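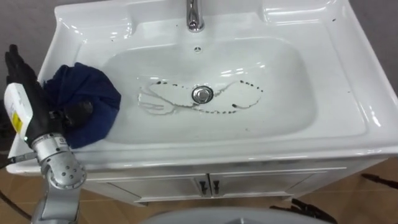 The ring in the upstairs basin. Look around the drain.

Ustach says their sink paste lifts "any mark in 2 minutes." Any mark. Okay.

I have black dots, gray streaks, and a dull headache from reading labels. Nobody at Ustach has met my sink.

The forum people at Purkstead swear by plain baking soda and a soft cloth. Same people told me vinegar fixes grout. It did not fix my grout.

Also not convinced you need a special cloth. The Quinlan one costs $16 and it's a cloth.

My guess is half of these "stains" would come off with dish soap if you got to them the same day. Good luck selling that in a tube.

Will try the soda first, paste second. Not touching the glossy part with anything gritty until someone shows me it doesn't scratch.

Comments

Shirley Simard: Soda did nothing on mine. Paste did a little. Very little.

tubside: don't forget the overflow hole, that's where it gets gross

Recent posts
Is drain gel just expensive soap?
Turthorpe faucet polish, over 200 reviews and I believe none
Grout, again

Contact | © 2020 | Back to top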